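Computer case (desktop tower)

A computer case is the box that holds most of a desktop computer. It keeps the parts in fixed positions, keeps fingers and pets away from them, and supplies a flat surface on which to put a plant that should not be there. The upright form is usually called a tower, a name it retains when lying down, which it does for nearly every job that involves opening it.

Terms such as chassis, cabinet and housing are used for the same object. So is "the hard drive," a usage common among office managers and resisted by everyone else.

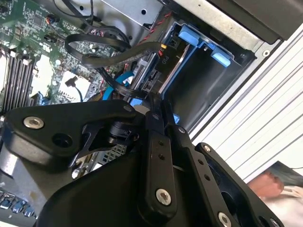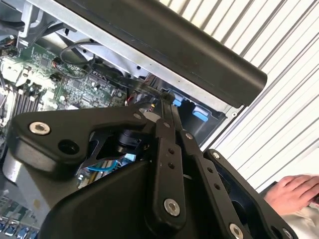

Interior of an opened desktop computer
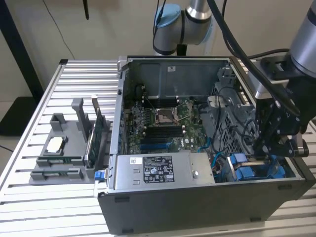 Structure

The typical tower is a frame of folded sheet metal with a plastic front. One side panel comes off. The other often looks as though it comes off too, and a good deal of time has been lost to it over the years. Behind the removable side lies the motherboard, fastened flat against a metal tray, with the power supply in one corner and the drives in cages or carriers toward the front.

Panels are held on by screws, a latch or a sliding catch. Screwless designs spread through the office market because large buyers had counted the minutes their technicians spent hunting for screws under desks. The latch solved this and introduced the snapped latch.

Color coding

Many makers color the pieces a person is meant to touch. Blue is a frequent choice for levers, tabs and drive carriers. The convention is useful up to a point. Cables may also be blue, as may slots on the motherboard, and neither of these is a handle.

Cabling

Inside the case, power cables run from the supply to the board and drives, and thinner data cables run between the drives and the board. They are made longer than most layouts require. The surplus is folded behind a drive cage, tied in a bundle or left to form a loop in the one place where a hand needs to go.

The small front panel connectors, which serve the power button and indicator lights, are generally the least loved. On machines assembled from separate parts, each may be a plug with 2 pins and a label readable only before it has been installed. Factory-built office machines often gather them into a single connector, a kindness that lasts until someone wants to move the board into a different case.

Opening and servicing

The usual procedure is to shut the machine down, unplug it, lay it on its side and remove the panel. A table is preferred to a carpet. Memory modules are released by the latches at the ends of their slots and go back in only one way around, thanks to a notch. Expansion cards carry a metal bracket that lines up with an opening at the back of the case. The processor sits in a socket with a lever or frame to hold it down, and should be left alone by anyone who opened the case to add memory.

Loose parts need somewhere to wait. Repair shops use trays and shaped holders with a place for each component, so that a gap shows what is missing. Home users favor the lid of a jar.

In Kai Vogler's handbook Erdale Bench Notes, the recommended order of work is panel, cables, cards, memory and then drives, with reassembly in reverse. A later chapter, considerably longer, deals with what to do when the reverse order does not work.

Dust

Perforated metal lets air in and out of the case, and the air brings company. Dust settles on fans, heat sinks and the lower edges of cards. Compressed air moves it from the computer to the rest of the room, where it is free to return.

Office models

Among collectors, the Reinholz Pleno is remembered for a side panel that could be put on upside down and would latch perfectly well that way. Its successor, the Justora, corrected the fault by requiring 3 separate motions to close. A training school in Erdale bought 400 of them and kept a Pleno at the front desk, where it was used as a printer stand.

See also: Motherboard; Power supply unit; Drive bay; Screws, missing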